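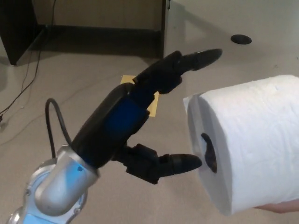 Paper towel roll

How to pack and set up your transition area

Most time lost in transition comes from kit laid out in the wrong order. Set it up the same way for every race, and practise it at home before the season starts in March.

What you need
A small towel, race belt, helmet, sunglasses, bike shoes, running shoes, elastic laces, talc and two bottles. Leave the big box in the car.

1. Rack the bike
Hang it by the saddle with the front wheel facing out. Put it in an easy gear for the first 200 metres. Check the tyres last, after you have walked the bike in.

2. Lay the towel
Fold it to half the width of your handlebars and put it beside the front wheel. Running shoes go at the back, bike shoes in front with the straps open. A little talc in each.

3. Place the helmet
Upside down on the bars, straps hanging outside, sunglasses open inside it. Clip the helmet before you touch the bike. At Zultport I saw 2 athletes get penalties for doing it the other way round.

4. Learn the route
Walk from the swim exit to your rack, then from the rack to the mount line. Count the rows as you go. Do the same from the bike entrance.

5. Rehearse
Five run-throughs in the garden, in your wetsuit, are enough for most people. Woo-jin Hyun took 19 seconds off his first transition this way.

For a middle distance race, add socks and a spare gel inside the left running shoe.

Last updated September 2021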